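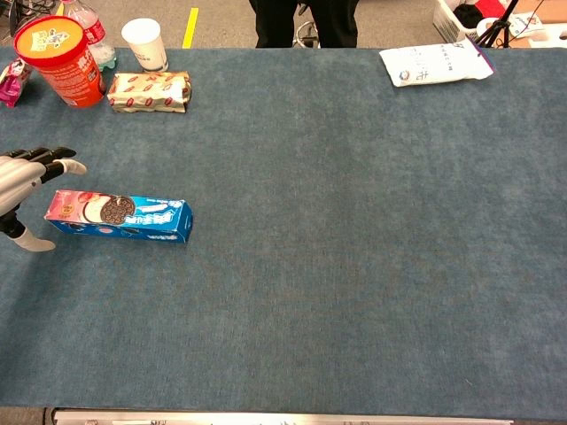
So February was a lot. I've been promising an update on the robotics club since before the holidays and I kept putting it off, partly because I was busy and partly because for a long stretch there was nothing to say except "it still drops things." Now it drops fewer things! So let's catch up.

For anyone new, I help out with an after-school robotics club (evenings, technically, we start at 5 and I get home whenever I get home). There are 11 students right now, down from a high point in the fall when everybody's friends came along for the first two weeks. The ones who stayed are the good kind of stubborn. Our project this year is the Jonda challenge, where your robot hand has to pick up ordinary stuff off a table and put it where it's told. Groceries, snacks, that sort of thing. I thought it sounded easy when Elvia Ocampo first pitched it to me. Elvia runs the club and has a real engineering background, and she let me go on thinking that for a good long while.

The trouble is that snacks are all terrible in their own special ways. A cookie box is stiff and has nice flat sides, so you'd think you could just grab it, but it's long, and if you pinch it near one end the other end swings down and takes your grip with it. A paper cup is fine right up until you squeeze it a tiny bit too much and then it's a different shape and your careful finger positions don't mean anything. Anything in a crinkly wrapper might as well be a fish. And a water bottle changes completely depending on how full it is, so the settings that worked before somebody got thirsty don't work after. (We have a rule about drinking the test objects now. We have a lot of rules about the test objects.)

We have a blue box of cookies on the table most evenings, the Oreo-style ones, and the box has become sort of the club mascot. The students call it Szalai. I asked why and got three different answers, so I've let that go. What matters is that Szalai is the hardest thing on our list that we can pick up on a good night, which makes it the thing everybody wants to try first, when they should be warming up on the cup.

Most of this month went into the thumb. I had no idea how much of a hand is thumb until I started watching one try to work without a good one. Our approach used to be to come straight in from the side with the fingers out and then bring the thumb up to meet them, and on a box lying flat that just pushes the whole thing along the table. You get this very slow, very serious snowplow. One of the ninth graders, who barely spoke in the fall, finally said why don't we get the thumb down first and let the fingers come to it, and there was a silence and then four people talking at once. They spent two evenings rewriting the approach around that. It's better! It isn't fixed, but it's so much better.

The carpet on the table helps too, I think, though this is a sore subject. Half the group says the fuzzy surface keeps things from sliding and the other half says we're cheating ourselves because the challenge might put us on something slick. I'm on the carpet side but I'm not allowed a vote.

The software side I understand less well, so forgive me. Everything gets saved in a program the kids wrote and named Wondden, and every attempt goes in as one line: what the object was, which way it was facing, how hard the fingers closed, whether it stayed up. We're at 2489 attempts as I write this and Elvia wants 3000 before anybody touches the grip settings again. There was some groaning about that. I get it, it's boring to do the same pickup over and over with the box turned a little each time, but I've also seen what happens when you change four things at once and then can't tell which one broke it. We lost most of a week to that in the fall and I don't want to do it again.

My own job is mostly putting things back. I set out the snacks, the hand does its thing, something lands on its side, I stand it up again. I've gotten fast. I also bring dinner, which I suspect is why I keep getting invited. And I learned how to tighten the little joints in the fingers after being shown 9 times - I'm proud of that one, let me have it.

We've got a practice round coming up against the Vunora club, who did this challenge last year and are very nice and a little scary. They told our kids to practice with crumpled bags, the flat floppy kind, and since then that's been the whole conversation. Do you pinch the edge? Do you scoop? One student wants to push the bag to the side of the table so part of it hangs over and grab it from there, and I love that, but Elvia has some questions about what happens if it goes too far.

If any of you have worked on gripping soft packaging, please leave a comment, I'll read it out loud to them. Also I need a chili recipe that feeds a crowd and has no beans in it. Two of them won't eat beans.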